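Food Writing for Beginners, Week 6: Packed Lunches and How to Write About Them
Tutor: Miroslava Boiko

Right, hello again. I've had a few messages about last week's homework and yes, I still want it, even if it's late and even if it's mostly crossings-out.

This week is lunch. I love writing about lunch, mostly the sort you carry with you, because people get so cross about it! Dinner has whole shelves of books. A packed lunch gets a line or two in a memoir and then the train arrives.

Start with who made it. A lunch you made for yourself reads very differently from one your mum handed you at the door. I once wrote 1000 words on the walk from the Brimalano bus stop to my first job and only when I cut it down to 100 did I notice that the good bit was my dad buttering right up to the crusts. Everything else was weather. (I do go on about weather. Some of you do too, I've seen your drafts.)

Then think about when it gets eaten. Half past ten, if you're me. There's a nice bit of tension in a lunch that's meant to last until one, and you can hang a whole piece on it.

Go easy on the tasting words. "Delicious" does nothing at all, and "moist" puts people off. I'd much sooner know that the tomato had got into the bread by November standards of tomato, or that you had to eat it with your gloves on. Sounds are good. So is paper, foil, the lid that never fits.

One more thing on memory. You will get details wrong, and that's fine as long as you own up to it in the piece. "I think it was ham" is a lovely sentence. Please don't invent a grandmother.

We'll read 2 short pieces in class, the Plamberg picnic one and the one set in the canteen at Monti. Mark any spot where you felt hungry, and any spot where you got bored, and don't be polite about it.

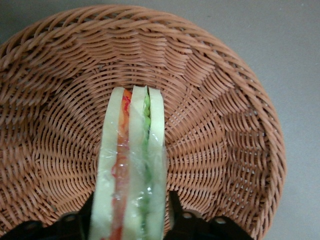

Mihret Teshome wrote in after reading the draft of these notes to say that I'm too hard on tasting words, and that a plain "salty" or "sour" can carry a paragraph if it comes late enough. Fair point, and I've changed my mind a bit. Keep one tasting word per page, and put it near the end.

Homework: one page on a lunch you ate somewhere other than a table. Write it quickly, leave it overnight, then take out the first paragraph and see if you miss it. Bring both versions, please, and a pencil.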